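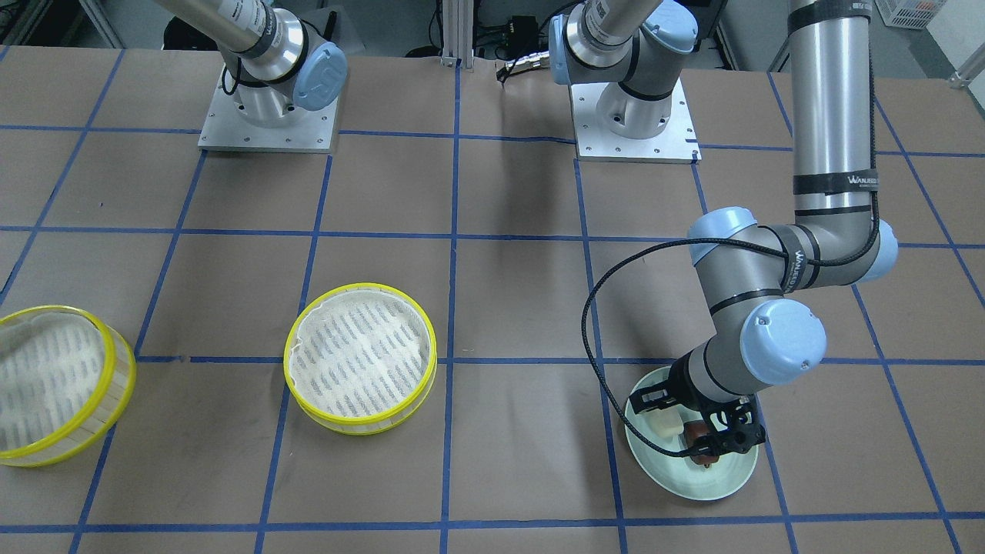

The mint bowl on table 2, paper down and grid taped.

Flerncombe Sorting Table: Frequently Asked Questions

Why is the table covered with brown paper?
The paper protects the top and is easy to change. We put a new sheet when the old one is torn or has stains. Please do not write on it with marker.

What is the dark blue tape for?
It divides the table into cells, so each bowl or item has its own place. Please keep one bowl in one cell. If the tape lifts at a corner, press it down with your thumb, or ask Bình Võ for the roll.

Can I bring my own bowl?
Yes, if it is not wider than one cell. Deep bowls are difficult to reach into, so we recommend a low one. The colour is your choice, but small pale items are hard to find in a white bowl.

Can I mix different items in one bowl?
You can. Light and dark items together are fine. Sticky or wet things should go in a separate bowl with a lid.

How do I clean the bowls after?
Warm water and a little dish soap. Do not use the rough side of the sponge, the shiny surface will get scratches. Dry them with a cloth and put them back on the Kettani shelf.

How long can I book the table?
Until 6 p.m. on any weekday. In July we close earlier, please check the notice at the door.

Who do I contact if something is missing?
Write to Marilou Ambrosio or call extension 215. Please tell her the table number and the colour of the bowl.

Last updated: Aug 24, 2022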